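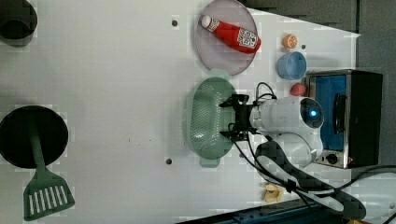
## Play kitchen table – February check

Checked by Mererid Sayce, Saturday morning, before the doors opened. Thank you to everyone who left notes on the last sheet, I read every one of them over my coffee and they made the job so much quicker!

- [x] **Tabletop.** Wiped down and looked over for chips. The small screw holes in the white top do collect crumbs and glitter (so much glitter), so please give them a turn with the soft brush when you're passing.
- [x] **Plate.** I ran a thumb all the way around the raised rim and found no cracks.
- [x] **Ketchup bottle.** Cap is on tight and I couldn't budge it. Do keep an eye on the label, as little fingers love to pick at a corner.
- [x] **Green colander.** Both handles are sound. I held it up to the window to look through the holes, and one had a bit of dried clay in it – out now.
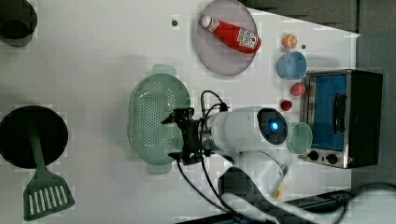 - [x] **Orange and other small food.** Everything goes through the small-parts tester, even the pieces we've all known for years. All passed. Anything with a tooth mark deep enough to catch a nail should go in the Osholm box for me to look at.
- [x] **Blue cup.** Washed, dried, no sharp edge.
- [ ] **Toaster oven.** Door handle is firm and the knobs don't pull off, but I'd like the door opened and shut 5 more times by somebody with fresher ears than mine, as I thought I heard a click near the hinge.

Next check is mine again unless Cao would like a turn, and the spare brushes are in drawer 13.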